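November 14, 2023

The central bank in Storkilska raised the limit on cash withdrawals this morning, from 700 to 1000 a week. By the time I walked down to the bank on the corner the line already went past the bakery. I had no plan to take money out. I wanted to see if the machine was working, and it was, so I stood in line like everybody else and took out the full amount. I don't know what I will do with it. The prices in the market moved again while the line was standing there. Onions were up, cooking oil was up, and the man with the eggs had taken his sign down and was telling people the price one at a time.

The transport strike is in its second week. The unions in Endale voted last night to keep going, and the ones in Jurbridge will vote tomorrow. The government says the buses are running on most routes. I have seen 2 since the weekend, both nearly empty and both with a police car behind. I walked to work and back again, which takes me an hour each way. My left heel has opened up. I should have bought plasters when they were still cheap.

At the office there was little to do. The import permits have not moved since the exchange rules came in. We have 6 orders waiting on foreign currency, and the ministry keeps asking for the same form with a different stamp. I filled it in again. The radio was on all afternoon. The president spoke for a long time about people hoarding dollars, and then the opposition read out a statement about early elections, the same one as last week with a new paragraph at the end. They want a vote by spring. He wants to finish his term. I could not hear anything in either speech about what happens to wages.

Zavero, the big grocery chain, says it will close its smaller stores until it can get stock. The one near me still had rice and canned peas. I took two bags of rice and felt bad about it at the register, but the woman ahead of me had five.
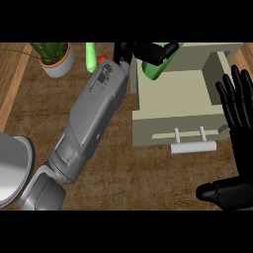 I got home after dark and the power was on, so I cooked properly, rice with the last of the sausage, and made enough for tomorrow. My neighbor across the hall knocked to ask if I could change a large bill. I gave her half of what she needed. She says her son's school will send the children home at noon from now on - the teachers can't get there and back otherwise.

I put the cash in the tin with the insurance papers. I had meant to pay the rent early, but the landlord now wants it in dollars and I have to think about that. Need to call the bank about the transfer from last month, and find the other pair of shoes.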